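Cernau Surface Care - Frequently Asked Questions

The following answers apply to Cernau Surface Cleaner and to the Cernau concentrate sold for refill. Customers with questions not covered on this page may write to the Product Information desk, which is supervised by Kátia Mendonça.

What surfaces may be cleaned with Cernau?

Cernau is intended for sealed, hard, non-porous surfaces such as laminate, glazed tile, enamel, stainless steel and most painted metal. It is not recommended for unsealed wood, natural marble, leather or screens of any kind. When in doubt, test the product on a small hidden area and wait until it has dried before continuing.

Does it remove marker and ink?

Dry-erase marker can usually be removed with the ready-to-use spray and a damp cloth. Marks that have been left for a long time may need a second application. Permanent marker is a different matter - results depend on the ink and on the surface, and we do not guarantee removal. Do not use abrasive pads, which may dull the finish.

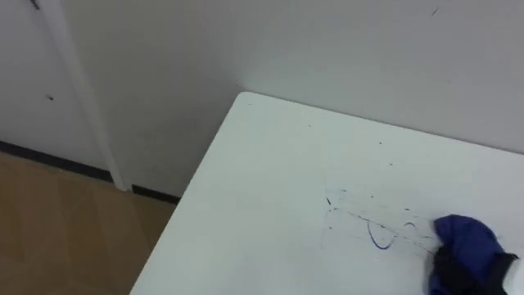

Blue marker on a white tabletop.

How is the concentrate diluted?

For everyday cleaning, add 4 capfuls to a 700 ml bottle of cool water. Pour the water first and the concentrate second to limit foaming. A stronger mixture does not clean better and is likely to leave a film. Diluted product should be used within one month.

Can I mix Cernau with bleach or vinegar?

No. Cernau must not be combined with bleach, vinegar, ammonia or any other cleaning product. If another product has been used on the same surface, rinse with clean water and allow it to dry first.

Is rinsing required?

Rinsing is required on any surface that comes into contact with food, and on high chairs and toys. On other surfaces, wiping with a clean damp cloth is enough.

What kind of cloth should be used?

Any soft, lint-free cloth is suitable. Cloths should be washed without fabric softener, as softener residue causes streaks.
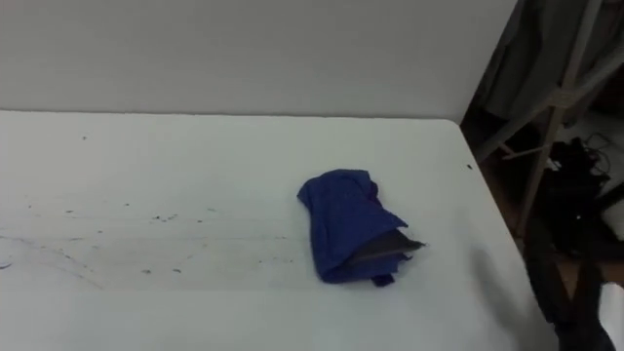
Cloths may be machine washed warm and dried on low heat. Replace them when the edges fray or when they no longer absorb water well. Paper towels may be used but tend to leave lint on dark finishes.

Is the product scented?

The standard version carries a light citrus scent. The unscented version, sold under the Nuvby name, uses the same cleaning base and is diluted in the same way.

Where are Cernau products sold?

Cernau is carried by 173 independent stores and by all Bélanger locations. Refill stations are available at 74 of these stores; customers should bring a clean, dry container with a working lid. Containers that previously held food or drink will be declined.

How should the concentrate be stored?

Store upright in the original bottle, away from direct sunlight and out of the reach of children and pets. Concentrate that has frozen may turn cloudy. Let it return to room temperature and turn the bottle gently before use - do not shake.

What is the return policy?

Unopened products may be returned to the place of purchase with a receipt. Online orders are returned to our Stosmont warehouse, and a return number must be requested in advance. Opened products are accepted only in the case of a defect.

Who handles wholesale requests?

Wholesale and institutional orders are handled by Edivaldo Fontes. Price lists are updated each January.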